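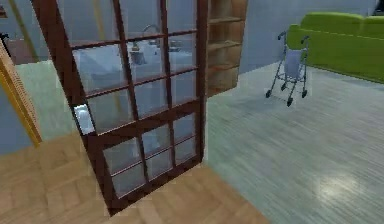
A glazed door standing open in a rendered interior, with a sink visible through the panes.

Sedura is a single-player puzzle adventure game developed by the Canadian studio Ristar. It is played in the first person and set almost wholly inside Drelldale, a boarding house in a river town of the same name. The player takes the part of a surveyor who has been hired to draw a floor plan of the building and finds that the rooms do not match the measurements on the deed.

The game was designed by Lovely Villanueva, with writing and sound by Charito Tiongson. It was released for home computers in February, and a revised edition followed in May 2025.

Gameplay

The player walks through the house, opens doors, picks up objects and writes measurements in a notebook. There is no combat and no time limit. The notebook takes the place of an inventory screen for most of the game. Objects are carried one at a time and have to be put down before another can be picked up, apart from keys, which go on a ring and stay there.

The house has 14 rooms at the start. Each has a number on the deed, and the player fills in its length and width by standing against a wall and pacing to the wall opposite. When two rooms that share a wall have both been measured correctly, that wall is drawn in ink and can no longer move. Until then it may shift whenever the player leaves the floor, which changes where doors lead and sometimes closes off a passage.

Doors are the main tool for solving puzzles. A door left open holds its two rooms together, while a closed door lets them drift apart. Several rooms on the upper floor can only be reached by leaving a chain of doors open from the front hall. The player may hold up to 10 doors open at once. Opening one more shuts the door that was opened first, wherever it is in the house.

A hint system is available from the hall telephone. Calling the exchange gives a clue about the nearest unfinished room, and each call removes one blank page from the notebook. The notebook begins with 20 blank pages. Running out does not end the game, but later measurements must then be written over older ones.

Plot

The surveyor arrives at Drelldale late in the autumn and is let in by Mrs. Sison, the owner, who wants to sell. She gives the surveyor the deed and a brass tape that is missing its first foot. She then goes to bed and is not seen again until the second chapter.

In the first chapter the player measures the ground floor and finds letters from an earlier surveyor, who was hired by Mrs. Sison's father. The letters describe a pantry that is not on the deed. The pantry can be entered once the kitchen, scullery and back stairs have all been inked. A trap door inside leads down to the ferry landing below the house.

The second chapter takes place upstairs. Mrs. Sison's lodgers can be spoken to through their doors, but each gives a different account of the flood that changed the town's shoreline. Their answers depend on which rooms have already been inked, so it is possible to miss the conversation with the piano tuner by finishing the east wing too early. The revised edition lets the player return to him through the linen closet.

The last chapter begins when the player carries the finished plan back to the front hall. If the plan includes the pantry, Mrs. Sison refuses to sell and the surveyor stays on as a lodger. If the pantry has been rubbed out, the sale goes ahead and the surveyor leaves by ferry. A third ending, in which the deed is burned in the parlour stove, was added in the revised edition.

Development

Villanueva began work on Sedura as a board game in which players slid cardboard rooms past one another on a tray. She moved the idea to the computer after finding that the pieces took too long to set up. The first working version had no characters and no story, only the doors and the notebook.

Tiongson joined once the ground floor was playable. She recorded most of the door sounds in her grandparents' farmhouse and wrote the lodgers' lines to be heard through a wall – they are slightly muffled throughout, and subtitles are turned on by default. The colour of the ink was changed from black to dark blue after players mistook finished walls for shadows.

Release

An early boxed edition was limited to 2,000 copies and came with a paper deed and a pencil. The printed deed gave the wrong width for the scullery, and Ristar posted a correction slip to buyers who asked for one. The error was kept in the revised edition as an optional puzzle – entering the misprinted width opens a cupboard containing the missing foot of brass tape.

See also

Drelldale (fictional town)
List of Ristar games
Walking simulator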